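Home | Shop | Our Games | Stockists | News | Contact

NEWS

Dasura's desktop hoop comes to Corkirham, and I can't stop playing it

CORKIRHAM, 2 April 2026. I'm supposed to write these announcements in a sensible voice, but I've had a tiny basketball hoop within arm's reach for most of March and I'm afraid sensible has gone out of the window. So, the news first: Dasura's little tabletop basketball set goes on sale today at our shop in Corkirham, and at Talukder, our stockist across the river.

It's a small hoop, a small ball and that's your lot. There's no app, no batteries, and no scoreboard that bleeps at you when you're trying to take a phone call. You put it on a desk, a windowsill or the end of the kitchen table and you have a go. Then you have another go (and then it's lunchtime).

We've been making small games at Dasura for 5 years now, mostly things with pegs and marbles, and people kept asking us for something they could play with one hand while the kettle boils. I did try to talk the workshop into darts first. I was outvoted, and I've come round to it completely!

The bit I fussed over most was the net. I wanted one with proper colour in it, so we went for red, white and blue string hanging off a white plastic rim, and the ball had to be orange with thin black lines or it simply wouldn't have felt like basketball.
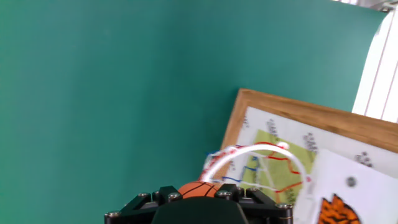
Flistum, who had one of the early sets on the counter for a fortnight, told us their customers wanted a second ball in the box, as the first one always rolls under something just when you're winning. Fair point, and one I'd learned for myself on my hands and knees beside the filing cabinet. Every set now comes with 2 balls, at no extra cost.

We're starting with a first run of 1000 sets. If they go quickly we'll make more over the summer, and I've already got my eye on a different set of net colours, though I've been told to keep quiet about those until the string has arrived.

To get things going we're holding an open afternoon at the Corkirham shop later this month, with room for 40 players. It's free, all ages are welcome and there'll be a knockout round for anyone feeling competitive. Put your name down at the till or through the contact page. I'll be playing too, and I've been practising, so don't expect me to go easy on the grown-ups.

Shops that would like to stock the set, and local papers that would like to borrow one, can reach us through the same contact page. We do need the loan ones back, please!

Get our newsletter: new games and shop news, once a month. Enter your email to sign up.

This site uses cookies to remember your basket. Accept | Manage settings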